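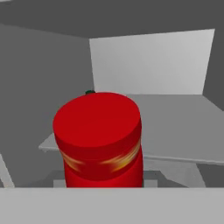
How often should I recalibrate the wrist camera of the simulated arm?

After each change of the gripper model, and once more before a long run.

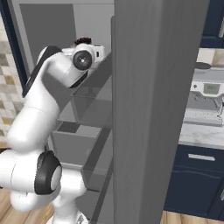 Petro Kostiuk
On Wednesday I moved the base back 4 cm. The elbow stays farther from the fridge door now.

Rivadeneyra
I disagree. Leave the base, lower the joint speed.

Petro Kostiuk
I tried this for 8 runs, it helped in two only.

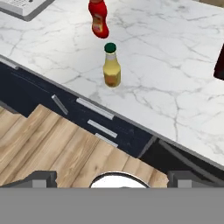

Wrist view, bottles on the marble counter

Clerico
Then check the finger offset too.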